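Workshop notebook, finishing bench
7 June 2020

Matte topcoat on dark colors, continued from the previous entry.

Panel 502 came off the rack this morning. Same buildup as the last set: primer, two color coats of the Plornska gray, Trusard matte over that, sprayed, flat cure. Film looks even under the side lamp. No orange peel, slight dry spray along the short edge where I let the gun tail off too early. Marked that edge with tape and left it out of the rub tests.

Room was at 26 C when I started, which is warmer than I like for the waterborne. The color coats flashed fast and I had to thin the second one a little. Did not measure the addition, just went by the cup time. Should have measured it. Next set gets weighed.

Rub tests, dry cotton, weighted block, 10 double rubs per station:

Trusard as supplied - visible shine at a low angle, nothing seen from straight on. Pad clean.
Trusard, stirred again after standing overnight - less shine. The flattening agent settles hard in the can and the top third pours noticeably glossier than the bottom. I think this accounts for most of the scatter in the earlier results.
Awwad satin, for comparison - no change that I can see, but it starts out glossier so there is less to lose.
Color coat alone, no topcoat - pad picked up gray on the first pass. Stopped there.

Fingerprints are a separate problem from burnishing and I have been lumping the two together in these notes. A print is oil sitting in the texture of the film and filling the low spots, so it reads dark. A burnish mark is the high spots flattened, and it reads bright. Prints lift with a damp cloth and a drop of dish soap. Burnish marks do not lift with anything. Anyone using the older pages should go by the angle of light noted next to each result, because I used "smudge" for both.

Dust is a third thing again. On a mid gray it hides, on the darker grays it reads as pale streaks, and wiping it dry is the surest way to turn it into a burnish mark. The care sheet should say damp cloth first, and should say it before the part about cleaners. The current draft has it at the bottom.

Sheen readings are on the bench sheet and I am not copying them out again. The meter drifted between the first and last station, so treat them as relative until it has been checked against the tile.

Dark gray top: 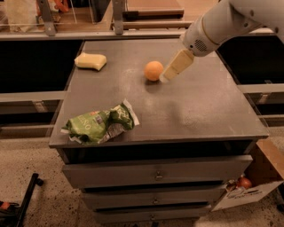
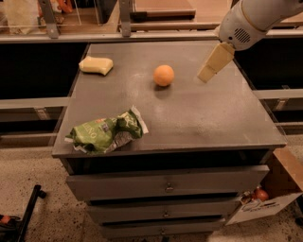
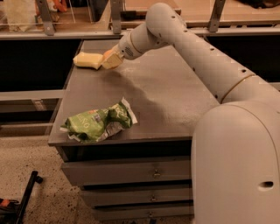 The Tevero pads are too coarse for scuffing between coats on this system. They leave a directional scratch that telegraphs through the matte, worst on panels lit from the end. Went back to the fine gray pad by hand, light pressure, circular, then vacuum and a tack cloth. Slower, but the scratch was gone under the lamp after the next coat. The rest of the Tevero box can go to the primer station.

Open items:

Cure time. Everything so far was rubbed at seven days. The data sheet allows light use well before that, and most people will put things on the surface as soon as it feels dry. Need a set rubbed at three days.

Stirring. Paddle against shaker, same can split in two.

Cold room. The shop in November is a different place from the shop now, and the matte may blush or come out patchy when it dries slowly. Keep two panels back, sealed, for then.

Strainer mesh. Changed to the coarser one halfway through spraying when the fine one started to load up. If it was catching flattening agent, the first panels are glossier than they should be. Check the sheet for which ones.

Gun cleaned, needle greased, can of Trusard back on the lower shelf upside down.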